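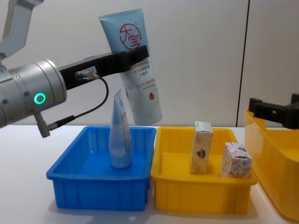

Figure 1. Sorting task: the left gripper holding a squeeze tube, with the blue and yellow bins on the table.

Progress report to the Kinon fund, 18 July 2026
Project: Prutus – teaching two arms by remote control
Prepared by: Shaimaa Ghoneim, Bondance

1. Work done in this period

The main work was the recording of demonstrations for the sorting task. The operator moves both arms by remote control and brings each item from one bin to another. Tubes and small boxes are the two kinds of item we use at present. We have now 1448 accepted demonstrations. A further 127 were rejected at review, mostly for long pauses in the middle of the movement, when the operator was not sure which arm should go first.

In the last report I wrote that soft tubes were our biggest worry, and they are still the slowest item. If the gripper closes too much, the tube bends and turns in the jaws. We lowered the closing force and asked the operators to take the tube near the middle of its body. Boxes gave us few difficulties.

2. Operators

Two new operators started in this period. Each of them practised for 32 hours before their recordings were counted. I had planned less time for this, and the first set from the second operator had to be repeated. We wrote a short guide with the Abou Zeid workshop – it explains the hand controls, the order of the arms and when to stop a recording.

3. First test of the trained model

We trained a first model on the boxes only. It placed the box in the correct bin in 73 per cent of the trials. Most failures came when two boxes stood close together and the gripper touched the second one. The tubes are not yet tested.

4. Delays and costs

The spare gripper cable arrived late, and for nine days we could record with one arm only. The equipment budget is not exceeded. Operator hours are above the plan because of the longer practice, and I ask for your agreement to move the unused travel money to this line.

5. Next steps

Recording of tubes will continue with the new grip. After this we will train one model for both kinds of item and test it with the bins in changed positions. The results will be in the October report, together with the final version of the operator guide.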